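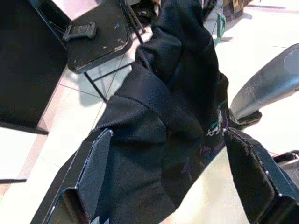 Black fabric, knit or mesh, bunched up.

Zindum Fabric Shaver, three months in

I bought the Zindum in May after my old Teltura died. The Teltura ran on two AA batteries and slowed down halfway through a sweater. The Zindum charges by cable, and a full charge has lasted me 37 minutes of steady use, enough for two sweaters and the arms of the couch.

The head is wide and has a metal guard with three height settings. I use the lowest one on flat cotton knits and the middle one on wool. The highest setting is for thick blankets. On my Yule cardigan, which pills badly under the arms, it took two passes to get the sleeves clean. Go slowly near the buttons.

Noise is about the same as an electric razor. The lint cup holds more than the Teltura's did, but the lid is stiff and I have dropped it on the floor more than once. A small brush comes in the box for cleaning the blades. Spare blades are sold separately and cost $16 a set. I haven't needed any yet.

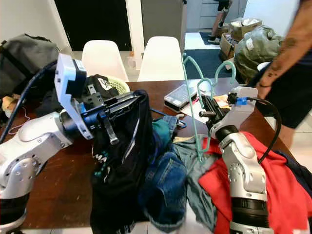
The Zindum needs a flat, hard surface under the clothes. On a bed or a couch cushion the fabric sinks and the guard skips over the pills. A dining table is the right height for me, and a dark wooden top like this one does the job. Work on one piece at a time and keep the rest of the heap off to the side. Watch out for printing. On a black garment with white letters, I shave up to the edge of the letters and stop, as the blades can lift the print.

My sister-in-law, Mirjana Karagiannis, has the smaller Ita model. It fits in a suitcase better and is lighter in the hand, but it takes her almost twice as long to do a sweater. For travel I would pick the Ita. For home I would pick the Zindum again.

What I don't like: the charging light stays red when the battery is full, the cable is short, and the switch sits where my thumb rests, so I have turned it off by mistake several times.

Four stars out of five.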